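Countertop sealer, how often do you really do it?

tilly_bakes
So we finally got the kitchen finished (yay!) and the fabricator handed me a bottle of Dritix and said "every six months." My neighbor has had her marble for ages and has never sealed it once. Who do I believe? I bake a lot, lemon everything, and I'm already scared of my own counters.

grout_expectations
Sealer won't save you from lemon. It slows down stains, like oil and wine. Etching is the acid eating the polish and no bottle fixes that. I do mine once a year with Plundetti and it takes maybe 20 minutes, most of that waiting around.

slabhappy
Going to disagree with once a year. Do the water test! Put a few drops on, leave them a while, and if the stone goes dark under them, seal it. If it doesn't, put the bottle back in the closet. I went three years between coats on my last island.
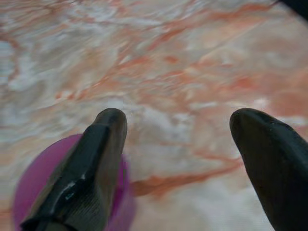 Dilurton, 5 June 2023
Copying this over from my kitchen diary for you, tilly, it's from right after our install. Final bill was $2,470, and $262 of that was "sealing and finishing," which I only noticed when I sat down with the invoice. I called and asked what product they used and the guy had to go check. Rizzi, he thought. I asked for the bottle so I could match it later and never got it. By August I had two rings by the stove and had stopped caring.

grout_expectations
$262 to wipe something on and wipe it off again?? I'd have fought that one.

slabhappy
I did fight it, got $200 back :) Still think your yearly thing is overkill though.

grout_expectations
Overkill costs me one bottle. You have rings.

slabhappy
The rings are from limes, and you just told her sealer doesn't do anything for acid!

tilly_bakes
Ok ok, you two. I did the water test by the sink and it did go dark, so I guess I'm sealing this weekend. Does Dritix smell bad? We have a bird.

quartz_convert
Smells like paint thinner, or mine did. Move the bird to a back bedroom and open everything. I gave up and switched to quartz, for what it's worth.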